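14. Oktober 2024

Heute wieder Regelwerk. Drillura hat die dritte Fassung der Hausordnung für die Zellen geschickt, zwölf Seiten, und ich frage mich, wer die lesen soll. In der ersten standen wenigstens nur Dinge, die man prüfen kann. Jetzt steht da »angemessene Sorgfalt beim Greifen nachgiebiger Objekte«. Was angemessen ist, entscheidet vermutlich der, der hinterher den Bericht schreibt.

Am Vormittag die Aufgabe mit der Tüte. Zwei Arme, eine weiße Plastiktüte mit Obst und Gemüse, daneben die beige Schale. Sterton hätte daraus gern eine Norm: Tüte immer mit links halten, mit rechts arbeiten. Klingt ordentlich. Eine Tüte liegt aber jedes Mal anders da, und eine Regel, die das übersieht, wird im Alltag einfach umgangen.

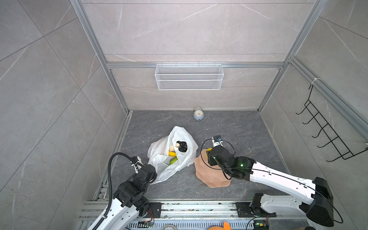
Wozu dann überhaupt eine feste Vorschrift für jeden Durchgang? Damit zwei Leute an zwei Tagen dasselbe meinen, wenn sie »gelungen« ins Protokoll schreiben.

So weit gehe ich mit. Nur müsste dann auch drinstehen, was als gelungen gilt. Bei Paquette hatten sie im September eine Quote von 90 Prozent gemeldet, und bei uns kamen mit denselben Vorgaben 70 heraus. Ich glaube nicht, dass wir schlechter sind. Ich glaube, dort zählt ein Stück, das neben der Schale landet und beim zweiten Versuch hineinkommt, als Erfolg. Verboten ist es nicht, es steht ja nirgends.

Abschnitt 4 dann: Abstand der Greifer zueinander. Den halte ich für gut gemeint und schlecht überlegt. Wer mit beiden Händen an einer Tüte arbeitet, kommt sich zwangsläufig nahe.
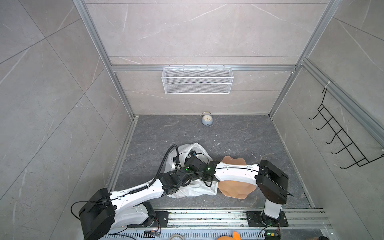

Ein Mindestabstand für alle Aufgaben ist bequem für den Prüfer, mehr nicht. Mir wäre eine Grenze für das Tempo lieber, sobald die Greifer dicht beieinander sind, und jemand mit der Hand am Not-Halt. Das habe ich schon zur zweiten Fassung geschrieben. Antwort: »wird geprüft«.

Nachmittags den Abschnitt Sauberkeit durchgesehen. Boden vor jedem Durchgang abfegen, Schiene ebenfalls. Ausgerechnet diese Regel ist vernünftig, und an die hält sich keiner. Krümel auf dem Boden, Staub auf der Schiene, und im Formular trotzdem das Häkchen. Ich nehme mich da nicht aus - bis zu 60 Durchgänge, da greift man irgendwann nicht mehr zum Besen.
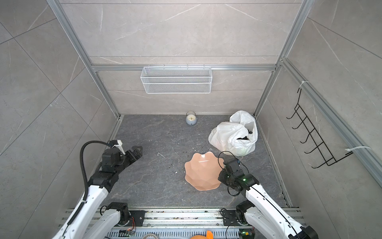
## Für Trollach, morgen

- »Angemessen« streichen oder mit einem Maß versehen.
- Zweiten Versuch getrennt zählen.
- Abschnitt 4 zurückgeben, mit dem Vorschlag zum Tempo.
- Fegen ins Protokoll, mit Uhrzeit. Ein Häkchen beweist gar nichts.

Wahrscheinlich kommt daraufhin Fassung vier, mit noch mehr Seiten. Den Besen lege ich mir heute noch raus.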